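Can a machine do the fiddly jobs on the bench yet?

Workshop tips: small control assemblies

Lifting and carrying are largely solved. A bench arm will move the same part from tray to fixture all day, provided the part is rigid and starts in the same place. Wiring is another matter. A loose strand bends when touched, and most grippers cannot feel it.

Terminal work is best kept by hand for now. Dress the wires into slotted duct before any arm goes near them - a stray loop will catch on a finger. 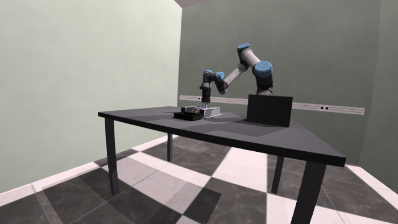
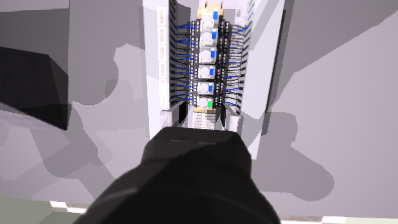
Words: Kenza Tazi, Prarnton workshop pages

The work at hand, in simulation: the arm over its table, and the gripper at a column of six modules with wires running out to the ducts.

Try the job in simulation first. It costs nothing to knock a module sideways there. Check these before moving to a real bench:

Finger clearance on both sides of the rail.
Approach from the end with fewest wires.
Grip force, set low and raised in small steps.

On our own bench the arm seated 84 modules before I had to step in. Luuk Smits timed the wiring by hand at 19 minutes a unit, and we have no machine figure to set against it.

At home the answer is much the same. Sorting rigid parts, yes. Changing a plug, no.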